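Small Things on the Big Table
January
Text and pictures by Nghĩa Thân

Welcome to the new page of our gallery. My name is Nghĩa and I take care of the craft table in the back room at Kiltovwood, together with Erlinda Lumanlan. Many of you have asked to see more of the table and the little objects that live on it, so I have prepared this page for you.

First I want to tell a little about the table. Erlinda bought it from a closed reading club in Thibodeaux, and it came to us with an ugly top full of scratches. We paid 300 dollars for the table and the transport together. The felt came later. Erlinda wanted brown and I wanted green, and we discussed it for a long time, and then we took a dark teal-blue, which pleases both of us. The corners are rounded, and this was my wish, as I have hit my hip on square corners many times in my life.

Felt is a good surface for small things. A pen does not roll far on it, and a ball stays more or less where you put it. The bad side is the dust. Light threads and paper crumbs show very strongly on a dark color, so we brush the table every evening before we close at 9:00. For brushing we use a soft clothes brush and always go in one direction, from the window to the door. Please do not use a wet cloth, even if you spill only a little. Press a dry towel on the place and call one of us.

The objects come from our Letent box. Letent is the name Erlinda gave to the lending shelf, and the name has stayed. According to her notebook there are now 1,355 things on the shelf, from buttons to kitchen tools. You can borrow up to 21 of them at one time, and this is enough for most still life drawings and sorting games.

Colors are what I like most in this collection. Against the teal felt every bright thing looks brighter, especially red and yellow. If you come to draw, I advise you to begin with one strong color and to place the pale things near it. Transparent objects are more difficult, but the light from the ceiling helps very much, and I enjoy to look at the small shines in the plastic. 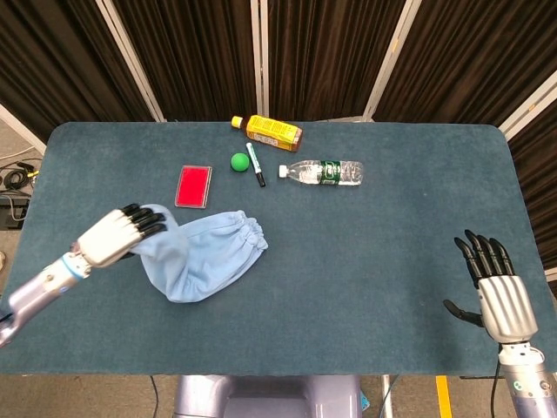
Tea with a yellow label, a green ball, a marker, a bottle of water, the red ink pad and a light blue sleeve with elastic at the cuff.

The sleeve protects your shirt when you work with ink. Put it on before you open the pad, and bring it back to Erlinda when you finish, so she can wash it with the others.

More pictures will be added when we have sorted the next shelf.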